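Chapter 7
Learning Hand Tasks from Head-Mounted Recordings

A robot that can fold a towel on a laboratory bench may fail to fold the same towel on a couch. The cloth has not changed, but the light, the height of the surface and the things lying nearby have. For many years the usual answer was to record more trials on the bench. This chapter looks at a different answer, which is to record people doing ordinary handwork in the places where they normally do it, and to train from those recordings before a robot is brought in at all.

The method is often called learning from egocentric demonstration. A camera is carried at head height and pointed down at the hands. The recordings are cut into short clips, each clip is labelled with the action and the object, and a model is trained to predict where the hands will go next. A second, much smaller set of recordings from the robot itself is then used to fit the model to the robot's own arms and grippers.

We will follow one study through the whole chapter. It was carried out by Rafail Giannakopoulos and Ifigeneia Psarras and is known as the Stergiou study, after the building where the first recordings were made. The full set holds 1118 clips from 23 homes. Later sections return to the labelling rules (7.3), the model (7.4) and the trials on the Tinero arm (7.6).

The two authors made an early choice that shaped their results. They did not tidy the rooms or add lamps. Demonstrators were told to work wherever they liked, and several chose floors, beds and the edges of tubs. Cloth handled close to the floor became a category of its own, and it proved to be one of the hardest. Dark cloth over a dark surface gives the model very little edge to follow, and the hands hide a good part of the item for most of the clip.

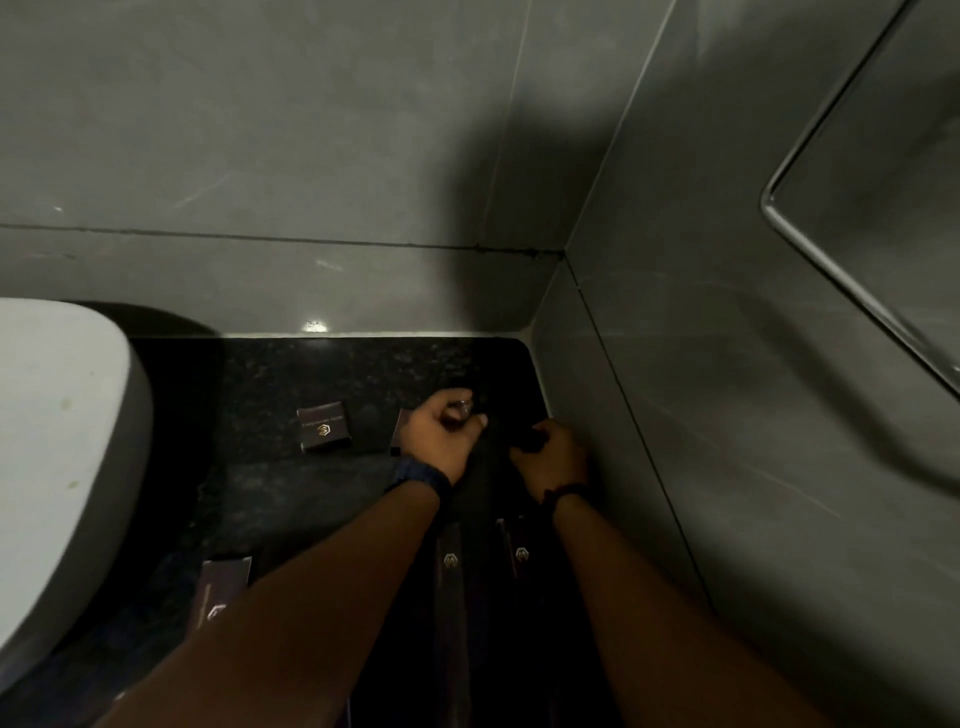
7.1 What the clip does and does not record

A head-height recording gives the position of the hands in the picture, and the shape of the grip where the fingers can be seen. It does not give force. Two people may hold a piece of cloth in the same way while one pulls firmly and the other barely holds on. The model has to treat these as the same action unless the cloth itself shows a difference.

Depth is also missing when a single camera is used. Giannakopoulos and Psarras estimated it from the size of the hands, which they measured for each demonstrator before recording began. The estimate was good enough for reaching and poor for the last few centimetres before contact.

Clutter is a third concern. Small packages with matching logos are easily confused with one another, and a label such as "pouch" may fit several things at once. In the first round of labelling, two people working separately disagreed on the object name in 16 clips out of every hundred. Most of the disagreements came from dark items of similar colour. Section 7.3 gives the rule that was adopted in August, under which an object is named only if it is touched during the clip.

Sturkley Learning Materials. Permissions and corrections: see inside cover. All rights reserved. Back to top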